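Drandville Garden List, archive
Re: Slugs, again

Kenza Abdel Hamid wrote:
> I put out 60 lettuce seedlings in April and by breakfast
> I had stems. Has anyone had luck with copper tape, or is
> it just jewelry for pots?

Kenza,

Jewelry. I bought a roll at Higuchi two summers ago and the slugs crossed it the way I cross a welcome mat. The pots did look nice.

Beer traps work if you enjoy emptying them. Mine drew in plenty of slugs and one neighbor, who wanted to know why I was burying yogurt cups full of lager along the fence. My lettuce was eaten at the same speed as before, by slugs in a better mood.

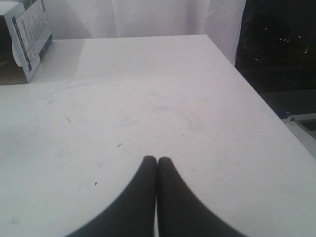
Hauke Stüber wrote back off-list to say that I set my cups too deep and that the rim should stand a finger's width above the soil, or you drown all the ground beetles, and the beetles are on our side. Fine. I've raised the rims.

What has helped is watering in the morning and keeping the seedlings on a high shelf until they have six real leaves. I also go out at 10 p.m. with a flashlight and a bucket, in a bathrobe. My family has stopped asking.

Joanne

Filed under: Pests & Other Visitors

Comments

Chiyo Amano: Boards work too. Lay one down at night, flip it at 7 a.m., try to have breakfast first.

Zlatko Trajkovski: I've used copper tape for years with no slugs. I grow cactus.

Recent threads
Seed swap leftovers, mostly squash
Is my compost supposed to hum?
Wanted: half a wheelbarrow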